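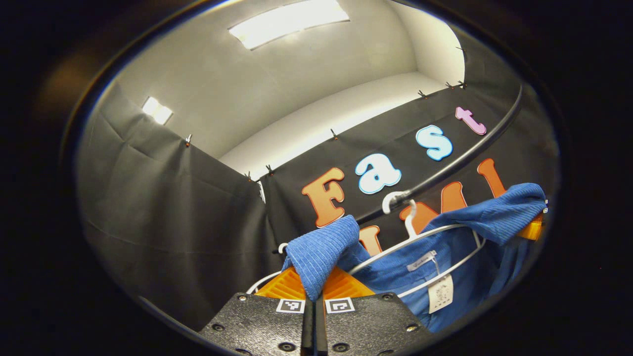 Sunday. Went to the shop in Dunmore after lunch to look for a jumper, as the grey one has gone at both elbows and I have put off replacing it since July. The car park was full so I left the car by the church and walked. They had one in blue, ribbed, on a white plastic hanger on the curved rail by the black backdrop with the big coloured letters. The paper price tag was still on its string under the collar. The blue is brighter than I would normally pick, but the knit looked thick enough for the mornings.

Tried it on over my shirt. Sleeves a bit long, shoulders fine. It came to 15 pounds and I paid in cash. I also looked at scarves but they were all too short, and the only gloves were children's.

Got home at 3 and sorted the wardrobe. Two pairs of trousers and the brown cardigan are in a bag for the next trip - the cardigan was a good one but it has shrunk. The grey jumper can be kept for painting the shed. I need more hangers, as the wire ones from Plundeck have bent and leave points in the shoulders. Jumpers are better folded anyway, so the blue one has gone on the middle shelf.

Soup for tea. Rain from five onwards and the back gutter is dripping again.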